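4. Grasp Detection on Cloth in Low Light

4.1 Data

All of the cloth recordings in this paper were made with the same type of hand-held gripper, with a wide-angle camera mounted behind the jaws. The person recording holds the tool, closes it on the cloth and moves it, and the camera records what the jaws are doing. No robot arm is used at this stage. The recordings are later turned into training examples for the policy described in Section 5.

The set we call Torilen has 458 recordings made in homes. Participants were asked to handle whatever bedding and clothing they had, in the light they normally had in the room. We did not bring lamps and did not ask for curtains to be opened. This is the main difference from our earlier set, Dubey, which was recorded on a lab table under fixed ceiling lights and in which each item was placed alone on a dark mat.

We expected dim rooms to be a problem, and they were, but the effect was uneven. A dark cloth in a dim room lost nearly all of its visible folds. White cloth kept them. Even where the picture is grainy and has a color cast, the raised folds of a white sheet or shirt stay lighter than the hollows between them, and the black fingers of the gripper stand out against it. The cloth in Figure 2a can be followed from its upper folds down to the place where it narrows and enters the jaws, although the furniture behind it is hard to make out. For the labels we need, a frame like this is good enough.

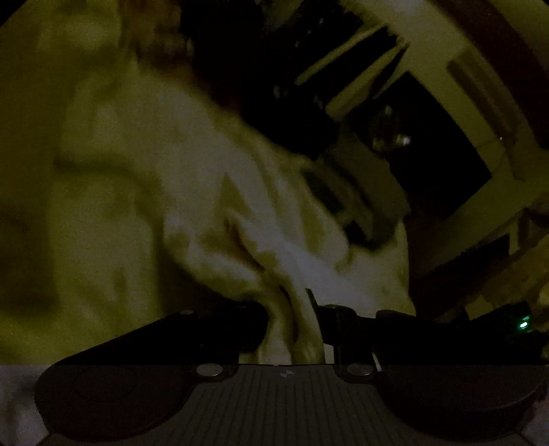 4.2 Labels

Each recording was split into short segments, and one frame from each segment was given to two labelers. In total 3,000 frames were labeled. The labelers worked separately and chose one of three labels:

Held: cloth can be seen between the two fingers.
Contact: the fingers touch the cloth, but no cloth can be seen between them.
Free: there is a visible gap between the fingers and the cloth.

The labels describe a single frame. They say nothing about whether the grasp was kept, or whether the item ended up where the person wanted it. Those outcomes are marked separately at the level of the whole recording and are used only in Section 6.

Nele Verhoeven wrote the labeling guide and trained both labelers on frames from Dubey. The first version of the guide had a fourth label for cloth that was held by its edge only. We dropped it after a trial, as the edge of a sheet is rarely visible once the rest has bunched up in front of the camera. Labelers could also mark a frame as unreadable. Unreadable frames were left out of training but kept in the test split, where the model is allowed to decline an answer.

4.3 Separating the held item from its surroundings

The harder question is which cloth is being held. In Dubey there was only ever one item. In Torilen a garment may be lying on a sheet, or a sheet may be covering a cushion, and several of these can be white. We therefore asked the labelers to trace the outline of the item at the jaws in each frame labeled Held.

Figure 2b shows a case that gave us trouble. A white garment is bunched between the fingers, and it borders a large white fabric with an olive-green leaf print. The only boundary along that side is a soft line of shadow. The print does help on the right, where the leaves are clear and the fabric has broad folds. It helps less on the garment, where faint leaf-like shapes are mixed in with the wrinkles and a labeler cannot say for certain which are print and which are shadow. The dark green swoosh on the garment turned out to be the most useful cue, as it lies on a surface that can be traced down to the jaws.

A person's hair is also in view at the top of the same frame. The outline task did not have a class for people at first. We added one in November, and a frame with any visible part of a person now gets a second outline around that part. The policy treats this region as off limits for a grasp – it may not choose a contact point inside it, whatever the score.
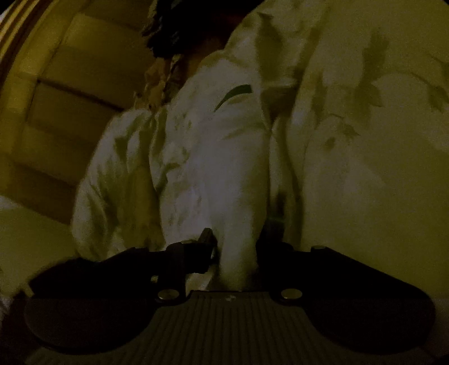 Figure 2. Grasps on white cloth in dim light. (a) Cloth drawn down between the fingers. (b) Garment at the jaws next to leaf-patterned fabric, with a person's hair at the top.

4.4 Results

We trained the same small network twice, once on Dubey alone and once on Dubey and Torilen together, and tested both on 108 recordings from homes that were not used in training. Training settings were identical. The network sees one frame at a time and has no access to the position of the fingers, so it has to judge from the picture.

The network trained on lab data did well on Free and poorly on Held. Most of its mistakes were of one kind. It called a frame Contact when the cloth was bunched high in front of the jaws and only a narrow strip could be seen between the fingers. In the lab recordings the cloth was thin and lay flat, and that view hardly came up. Adding the home recordings removed most of these mistakes. It did not help with dark cloth, and the two networks were equally weak there.

On the outline task the gain was smaller. The combined network follows a garment well when its folds are tighter than those of the fabric around it, and it tends to run over the boundary when both are smooth. Brightening the frames before training made no difference that we could measure. Geeta Kandpal repeated the test with the color cast removed and found a slight loss, and we have left the color as recorded in all later experiments.

4.5 Limits

The homes were all in Lanedton, and eight of the participants recorded more than one session, so the same bedding can appear in several recordings. We kept each home within a single split to avoid testing on cloth the network had already seen. The set has few dark items, and a follow-up collection under the name Brendska is meant to correct this.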